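Section 4: Hanging the rail and running it in

Right, if you've followed me through Section 3 you should have the Revia test frame bolted down, the mains lead unplugged and a length of rail waiting on the trolley. I wrote this part with Olumide Bashir leaning over my shoulder, so where I've gone on a bit, blame him. We've both set up more of these than we'd like (mine was the very first, in a draughty shed with no proper floor) and the notes are mostly things we got wrong.

Before you start

You'll need the two saddle blocks, the four long bolts, the feeler gauges, the 11 mm spanner from the lid of the box, and a second person. I do mean the second person. A short piece of rail looks like something you can lift on your own, and it will have your fingers.

Caution: leave the frame unplugged until step 9. The loading wheel can turn by itself if the brake was left off in transit.

Hanging the rail

1. Wipe the rail head with a dry rag and look for loose scale. Knock off anything that flakes with the wire brush, but don't grind it. You want the surface as it came out of the track.

2. Find the rolling mark on the web and write it in the log book. If it's too worn to read, write "worn" and carry on. Please don't guess! I spent most of a September working out that two of my samples had swapped names.

3. Set the saddle blocks on the bed with the arrows facing each other. The arrows are cast in and fairly faint, so use a torch.

4. Lift the rail on together, head upwards, and let it settle into the saddles. It should sit without rocking. If it rocks, take it off again and clean the saddles.

5. Put in the long bolts by hand first, all four, and only then go round with the spanner. Go corner to opposite corner, a half turn at a time.

Note: the older Lindemann saddles have a slightly wider slot. They work perfectly well, but you'll want the thin packing strip on the side nearest the motor – it's taped inside the manual cover.

Setting the wheel

6. Lower the loading wheel with the hand crank until it just kisses the rail. Slide the thinnest feeler gauge under it. When the gauge drags a little, stop.

7. Turn the counter back to zero. It's a stiff little knob and it likes to stop one short, so check the last digit from straight in front.

8. Put one drop of Flostosus on each of the wheel bearings and none at all on the rail. Oil on the rail head changes everything about how a crack grows, and you'll have wasted your sample. Wipe the spout before you put the lid back. 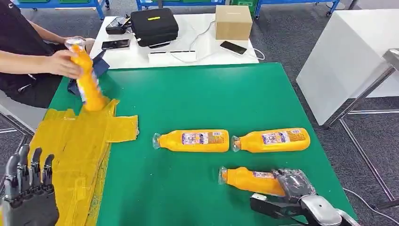
Both hands on an orange bottle at the green-topped table.

9. Plug in, stand clear of the wheel and release the brake. Press the green button once.

The first run

10. Let it go for 117 passes at the lowest load and then stop it. You're listening more than looking at this stage. A steady rumble is fine, a click once per pass is a loose bolt, and a squeal means you've skipped step 8.

11. Check the bolts again with the brake on. Mine always take up a tiny bit more.

12. Move the load lever to the second notch and run on until the counter reads 1,565. Go and have your tea, but stay within earshot.

13. Brake on, unplug, raise the wheel. Run the chalk along the head and brush it off gently. Any fine line that stays white gets ringed in pencil and copied into the log, with its distance from the left-hand saddle.

Caution: don't put your face down level with the rail to look for cracks while there's any load on it. Use the mirror.

If something isn't right

The counter doesn't move: the little arm at the back has probably slipped off its peg. Push it back on.

The display shows 201: that's the door switch. Open the guard, shut it firmly and press reset. If it comes back straight away, the switch wants replacing, and Arton keep them as a spare part.

The wheel wanders to one side: your rail isn't square in the saddles. Go back to step 4, I'm afraid. Reginald Bellamy swears by a tap with a rubber mallet, and I've seen it work for him, but I've also seen him do the whole job over again afterwards.

Section 5 covers cutting the sample and polishing the cut face, and you'll want old clothes for that one.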